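Mapplebeck Support
Ticket 591
Subject: Formation view shows wing-backs as full-backs after import
Product: Mapplebeck match analysis, desktop
Raised by: Cường Văn, Jurton (first team analysis)
Assigned to: Kha Từ
Opened: 2024-02-09
Status: Resolved

Cường Văn wrote:

We play a 3-4-3 and have done all season. Since the last update, every match we bring in from the Wurkia tracking feed comes up on the formation screen as a 5-4-1. The two wing-backs are drawn level with the centre-backs and the two wide forwards are pulled into midfield. The average position dots are right when I click on a player, so the data seems fine. It is only the shape label and the formation picture that are wrong.

It matters because the coaches print that page for the team talk. I have been correcting it by hand before each one and the changes are lost when the match is reopened.

Steps to repeat it:
Open any match from the Wurkia feed.
Go to Team, then Formation.
Choose Full match.
Shape reads 5-4-1.

Older matches that were already in the library still read 3-4-3.

Kha Từ wrote:

Thanks, that is clear. Could you send me the match log from one of the affected games and tell me which phase setting you have under Formation, Options? It will be one of In possession, Out of possession or Combined.

Cường Văn wrote:

Log attached. The setting says Out of possession. I have not changed it and neither has anyone else here as far as I know. I switched it to Combined, pressed Apply and the label stayed at 5-4-1. I then closed the match and reopened it and the setting had gone back to Out of possession.

Kha Từ wrote:

I can see two separate things in the log.

The first is the phase setting. The update added a club default, and where a club had never set one, it was filled in as Out of possession. A back three with wing-backs drops into a back five without the ball, so the label you are getting is correct for that phase but is no use to you as a full match shape. The club default also overrides what you pick in a single match, which is why your change did not stick.

The second is the possession marker. The Wurkia file gives the team in possession for each passage of play, and our importer is skipping any passage shorter than 11 seconds. A lot of your attacking play is quick, so most of it is being left out. Even with Combined chosen, the result would lean towards the defensive shape.

Please try the first part now:
Sign in with an admin account.
Open Club settings, then Defaults, then Formation.
Set Phase to Combined and save.
Close the program fully and start it again.
Open the match and press Recalculate.

Cường Văn wrote:

Done. The setting now stays where I put it. The label has changed to 3-4-3 for one match but the away game before it still shows 5-4-1. In that one the right wing-back is drawn higher than the left, so it is partly better. We had very little of the ball that day, if that makes a difference.

Our under-18s use the same club account and play a 4-3-3. Their pages look normal.

Kha Từ wrote:

It does make a difference. With little possession, losing the short passages leaves almost nothing from your attacking phase to average. The under-18s would not notice it much as their back line is a four in both phases.

I have passed the importer fault to the developers. While they work on it, you can get the right shape for the away game by choosing In possession and changing Minimum passage from Default to 2 seconds. You will need to do it per match.

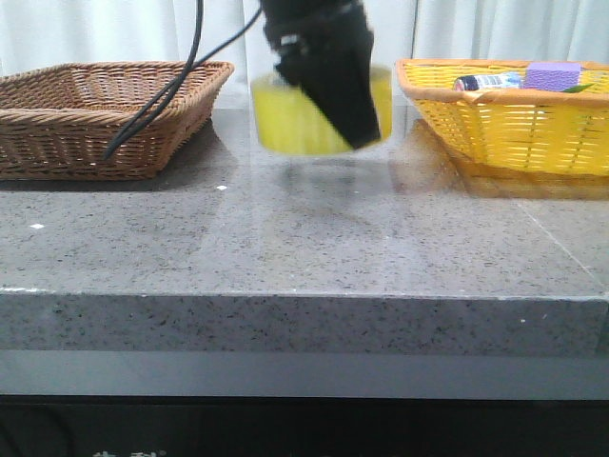 Cường Văn wrote:

Will the hand corrections I made to player roles be lost when I press Recalculate?

Kha Từ wrote:

Roles you typed in on the Squad page are kept. Players you dragged on the formation picture go back to their calculated positions, so export that page first if you want a copy.

Cường Văn wrote:

Understood, I have exported the pages. In possession with the shorter minimum gives 3-4-3 for the away game, with both wing-backs in the midfield line.

Kha Từ wrote:

Importer fix released. It reads every passage in the Wurkia file whatever its length. Matches imported before the fix need to be brought in again from the original file - Recalculate alone will not pick up the missing passages. Please put Minimum passage back to Default afterwards.

Cường Văn wrote:

Reimported all of them. Every league match now reads 3-4-3 on Combined. One cup tie reads 3-5-2, which is right, we changed shape for that one. The Nostau export also matches what is on screen. Happy for this to be closed.

Kha Từ wrote:

Closing as resolved. The club default for phase will be left blank for new accounts from the April update, and the program will ask for it the first time the formation screen is opened. Your saved setting will not be changed.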